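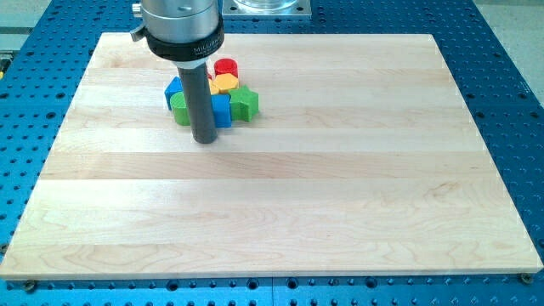 Por Lenni Koskela, coordinación del programa Skustau | 13/1/25

Informe de avance para la Fundación Kinnunen
A la atención de Kauko Laitinen

Estimado Kauko:

El programa de seguros para viviendas en alquiler de Pridard cierra su primer tramo con 294 hogares cubiertos. El objetivo eran 2000. Prefiero poner las dos cifras en el primer párrafo y ahorrarte la búsqueda en los anexos, donde mi predecesor solía alojarlas.

La captación arrancó en septiembre, con el folleto de doce páginas que aprobamos entre todos y que, según las encuestas de salida, leyó entera una señora jubilada del sector notarial. Lo hemos sustituido por una hoja. El capítulo de definiciones ha quedado en la web, por si ella quiere consultarlo.

Lo que funciona es la póliza básica de contenido y responsabilidad civil. Los inquilinos entienden enseguida lo de la fuga que baja al vecino, sobre todo los que ya han conocido así al vecino. La cobertura de alojamiento temporal, en cambio, apenas se contrata. La aseguradora exige un contrato de arrendamiento registrado y en Lernano la mitad de los contratos que vemos son una hoja firmada en la cocina. Hemos pedido que se acepte el recibo de alquiler de los últimos seis meses. La respuesta fue que lo estudiarían con interés, y seguimos en esa fase del interés.

Siniestros: se han tramitado 30, casi todos por agua. El plazo de pago se nos fue en los primeros expedientes porque el perito y la aseguradora usaban dos formularios distintos para declarar lo mismo. Ahora usan uno. Costó tres reuniones y una comida que no se ha cargado al proyecto.

Presupuesto: la partida de difusión está agotada (véase folleto). La de ayudas a la prima, casi intacta, por la sencilla razón de que faltan asegurados a quienes ayudar. Solicitamos pasar una parte de la segunda a pagar dos tardes semanales de atención presencial en la oficina de Lernano, que es donde se firma la mayoría de las pólizas.

Para el próximo tramo proponemos un objetivo de 100 altas nuevas al mes. Es menos vistoso que el original y tiene a su favor que alguien ha hecho la cuenta. Queda pendiente tu visto bueno al trasvase y la versión corregida del convenio, en la que Pridard sigue apareciendo con dos erres.

Un saludo,
Lenni

© Pridard. Programa Skustau | Contacto | Volver arriba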